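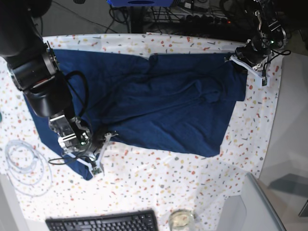
Attachment 1: navy towel on speckled tablecloth

Ticket status: Resolved
Product: Caseo laundry controller, firmware branch 9
Site: Druvilbridge
Opened: Jan 31, 2018

Problem
Washer stops partway through the final spin on the Towels program. Display shows E20. Drum is stationary, door stays locked, and the remaining time holds at 9 minutes. Cotton and Quick programs complete normally with the same load.

Environment
Front loader on a concrete floor, ground level. Drain hose runs to a standpipe shared with the utility sink. Controller board replaced in October by Wongsuwan under a separate ticket. No other parts changed at that visit.

Steps already tried by customer
Power off at the wall for 20 minutes. No change.
Pump filter opened and cleaned. Lint only.
Detergent cut to half dose. No change.
Load reduced to one bath towel. Same stop, same code.

Log
Entry 1. Asked for the error history. Customer held Start and Temp together and read back four entries, all E20. On this board E20 is a drain timeout: the pressure sensor still reports water when the spin stage wants to ramp up.

Entry 2. Ran the drain test from the service menu. Pump starts, water clears, sensor drops to zero. Test passes. Repeated with a full drum, passes again. Pump and hose ruled out.

Entry 3. Checked settings against the label inside the door. Label gives a drain limit of 90 seconds. Controller reports 20 seconds for Towels and 90 for everything else. The short limit matches the default on a blank replacement board, so the program table was probably not loaded in full in October.

Entry 4. Sent the table file with the Flestilik loader. First attempt failed at the checksum. Customer was using a front panel USB port on the laptop. Moved to a rear port, load completed.

Entry 5. After reload, Towels reports a 90 second limit and a final spin of 400 rpm. The spin figure is too low for this model. Table revision was for the compact version. Sent the correct revision, reloaded, power cycled. Both values now match the label.

Entry 6. Customer ran Towels twice, once with one towel and once with a full load. Both finished. Error history cleared before the first run and empty after the second.

Resolution
Incomplete program table on replacement board. Reloaded with the correct revision.

Follow-up
Wongsuwan notified to compare all program limits with the door label after any board swap. Loader documentation should list the revision by model number, as the file names for the compact and full-size versions differ by one character. Separate ticket opened for that.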